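Why I Still Want Stairs in a Small House

My aunt sold her two-story place in Hestham last February and moved into a flat with everything on one level. She loves it. I came home from helping her unpack more convinced than ever that stairs are the best thing a small house can have, and I want to make the case for them!

Our own house is 700 square feet over two floors, and it feels bigger than any apartment I've rented. Going up means something. You leave the dishes and the mail down there and you arrive somewhere else, even if it's only thirteen steps away.
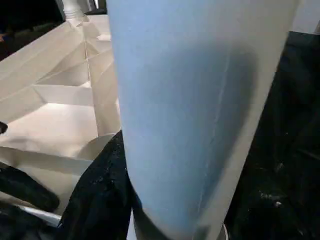
Builders hate giving up floor area to a staircase, and I understand the math. Muthoni Mugo, who drew the plans for our remodel, told me clients ask her to squeeze the stairs into whatever corner is left over. But look at what steps do with plain white surfaces. The little stepped form in the photo is all folds and angles, nearly origami, and every flat plane catches the light its own way. A hallway wall can't do that. Ours changes all day long – gray at breakfast, almost yellow by four – and I never get tired of it.

Then there's sitting. Kids read on stairs, and guests at a crowded party always end up on them with a plate on their knees. I've had better talks on the third step than I've ever had on a sofa.
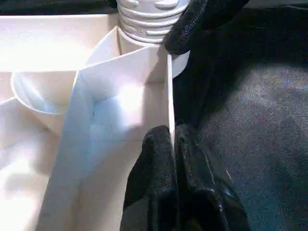

People bring up safety, and they should. A steep flight with no rail is a bad idea at any age. We put in 2 rails, one on each side, and deeper treads than the old ones, and it cost us $427 in lumber and hardware. I'd have paid twice that. My neighbor Musyoka Langat thinks I'm dreaming and that I'll want a bedroom downstairs by seventy. Maybe so! I'd still like to spend the years before that climbing up to bed.
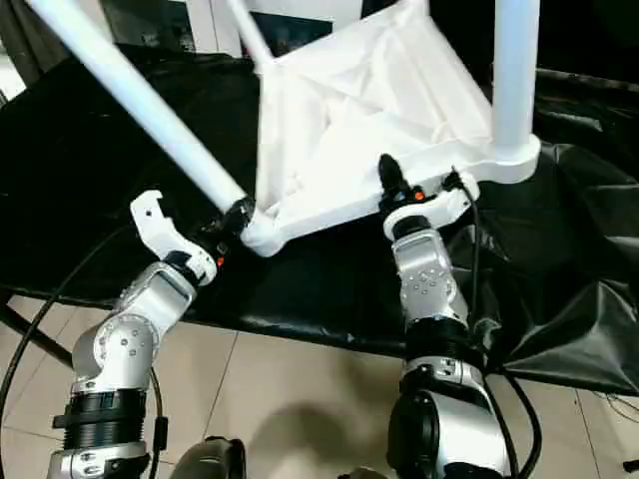 What I'd Ask For

If you're planning a small place, give the stairs a window. Make them wide enough for two people to pass without turning sideways, and leave the bottom step a bit longer than the rest, so there's a spot to tie your shoes.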